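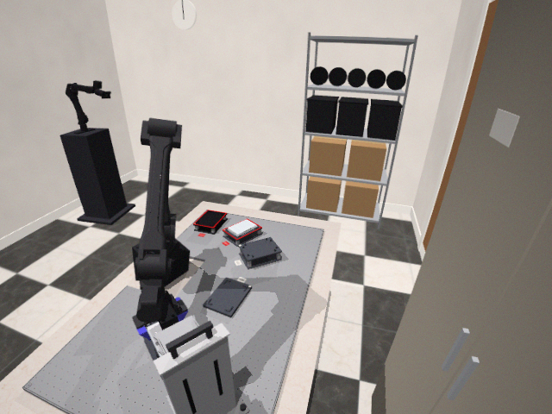

Prapai Srisuk wants to know why her shadow is tiny at lunch and as long as a bus when she walks home from netball, and whether it's the shadow that grows or the ground that gets stretchier.

Good question, Prapai! It isn't the ground. I checked mine this morning and it was the same old ground.

Let's start with what a shadow is. Light travels in straight lines. It's a bit stubborn that way. When it gets to something it can't shine through, like your head, it stops there, and the light on either side of you keeps going and lands on the footpath. The bit of footpath your head was blocking misses out. That dim patch is your shadow. You can't pick it up or roll it or colour it in (well, you can trace it with chalk, and we will in a minute).

So why does it change size? Stand a texta up on a table in a dark room and hold a torch right over the top of it. Hardly any shadow. Now bring the torch down slowly towards the table, keeping it pointed at the texta. The shadow slides out the other side and gets longer and longer. When the torch is nearly as low as the table, the shadow runs right off the end and probably up the wall.

The sun does the same thing to you. In the middle of the day it's high up, and your shadow bunches in close to your feet. Late in the day it's low, the light comes in on a slant, and your shadow has to stretch a long way before the light that skims over the top of your head finally touches the ground.

If the sun gets to 90 degrees, which means straight up, your shadow hides underneath you. That only happens in the part of the world near the equator. I grew up in Nullent, a long way south of there, and my shadow always poked out a little, even in the middle of summer. I used to try and jump on its head. I never got it.

Mountains have shadows too. There's one near my aunty's place called Mount Wukeck, and it's 900 metres high. In winter its shadow creeps over her whole street before dinner, and all the chooks go to bed early because they think it's night time.

And night time -- this is my favourite part -- is a shadow as well! The sun can only light up one side of the Earth at once. When it's dark where you live, you're standing in the shadow of the planet. Every night you've ever had was like that.

Now for the chalk. You'll need a sunny day, a friend and some concrete you're allowed to draw on. Stand still and get your friend to draw around your feet and then around your shadow. Write the time next to it. Go and do something else for an hour or two. Come back, put your feet in exactly the same spot and draw it again.

I did this with my cousin in November and we made 4 drawings. The first was at breakfast and the last was at 6 in the evening, when the head went off the concrete and into the garden, so we had to finish it with sticks. The shadows didn't just change length. They swung around like the hand of a clock, and that's how a sundial works.

One more thing to look for. Check the edges of your shadow down near your feet, then the edges up at your head. The feet are crisp and the head is fuzzy. That's because the sun is a big round thing and not a little dot, so some of its light sneaks past one side of you while the rest is blocked. The further the shadow has to travel, the wider that half-lit fuzzy bit gets.

Don't look straight at the sun while you're doing any of this, please. It can hurt your eyes even when it doesn't feel like it. Everything you need is on the ground.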